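Notebook -- washroom turns, Brernville guest block
2025-03-04

Location for today's entries: the second-floor washroom we use for setup. Cabinet and sink are the same pattern as in the rest of the block.

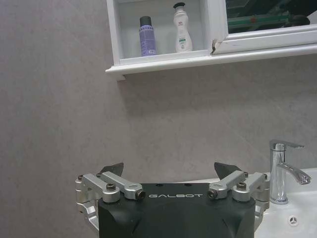

1. Where things stand

The Vrettos job has been running since November. The contract is for the washrooms in the 70 guest rooms. The arm does the cabinet niche, the ledge, the faucet and the basin. The room attendants do the floor, the toilet, the linen, the trash and anything left behind by a guest. That split was agreed before we started and it has moved twice since then, both times toward giving the attendants back something the arm was slow at.

Log total as of this morning is 2,243 item handlings, counting every pick or place as one. Of those, 1,094 were cabinet items: bottles, cans, cups. The rest is faucet levers and cloths.

2. Cabinet niche

Open compartment on the left of the cabinet, mirror door to the right of it. Two items in the niche for today's setup, a purple spray can with a black cap and a white pump bottle, standing next to each other.

The can is the easy one. It is slender and straight-sided and the fingers close on it the same way every time. The pump bottle tapers, so grip height matters. Too high and the pads ride up the shoulder. I have set the grip lower on the body and will leave it there for the rest of the week.

Order of removal changed to can first, then bottle. With the bottle first the left finger comes in between the two of them and there isn't enough room. One of the attendants told us this in the first week and we wrote it down and then didn't do it. It's in the sequence now.

Still open: what to do when a guest's own bottle is in the niche. Current rule is the arm stops and flags the room. The attendants don't like the flag because it lands on their handheld while they're in the middle of another room. They asked for it to go on the list as a line they can get to when they get to it. I think they're right. Ticket is in with Jundolel, who own the list software.

3. Chipped corner on the mirror door

Lower left corner of the mirror door frame, right next to the niche. White finish is gone and there is rough brown edge showing. Put in for repair. Until it's done, no cloth passes along that corner, it will snag.

This brings up something that came out at the attendants' meeting. Before the arm, whoever cleaned the room noticed chips, drips, loose handles, and told maintenance on the way past. Reports from the block have gone down since November. The rooms haven't gotten any better, there is just less looking being done at the cabinet and the sink. The arm's camera sees all of it but it isn't asked to report on it.

Two proposals:
-- attendants get a one-minute look at cabinet and sink written into the room time, paid and on the sheet
-- we save one still per room and someone goes through them at the end of the shift

I'd go with the first. The second makes a new desk job that will be the first thing cut when it gets busy. The supervisors want a trial of both, so we'll do both.

4. Mirror

Depth readings over the mirror door are no good, same as always. The niche is fine, the wall is fine, the mirror gives distances to things behind the arm. Mask for the mirror door is still drawn by hand for each cabinet type. Flillutthorpe has a different cabinet so it will need its own mask before we move anything there.

Wall is plain gray and mottled and doesn't give the tracker much to hold on to. The ledge along the bottom of the cabinet is a better reference. Switched to that.

5. Faucet and basin

Single lever, handle off to the right. Push from the left side of the lever only. The spout comes out to the right as well, lower down, so approaching from that side means going around it.

Reach into the bowl is the slowest part of the room. An attendant does a basin in much less time than we do and does the back rim too. If it were up to me the basin would go back to the attendants and the arm would keep the cabinet and ledge, where the overhead reaching is. Sore shoulders were the reason the job was asked for in the first place. There's no shoulder problem with a basin, though two people did bring up backs, so I want to ask the whole crew before I write that up as a recommendation.

6. People and shifts

Notes from the meeting, for whoever is on this after me.

Headcount is the same as in November. What has changed is the order of the day. Attendants used to finish a room and close the door. Now they start a room, leave it for the arm, and come back. Several said they don't like having three rooms open at once and losing track of which one still needs towels. The door tag with the tick boxes helps some. A light on the cart was suggested.

The other complaint is waiting. When the arm is running behind, people stand in the hallway, and it looks bad to guests and to the supervisor. We agreed on a rule: if the arm isn't out in 5 minutes past its slot, the attendant can send it out and finish by hand, and the room isn't marked against anyone.

Two of the attendants have started doing the morning check on the gripper, bolts and pads. They are quicker at it than I am. It should be in their pay grade, and at present it isn't. Raised it again.

7. To do

-- lower grip height on pump bottle, copy to all room files
-- keep-out zone around the chipped corner until repaired
-- chase Jundolel about the flag
-- ask Flillutthorpe for cabinet measurements
-- ask crew about basins, everybody, both shifts
-- spare finger pads, we're down to the last set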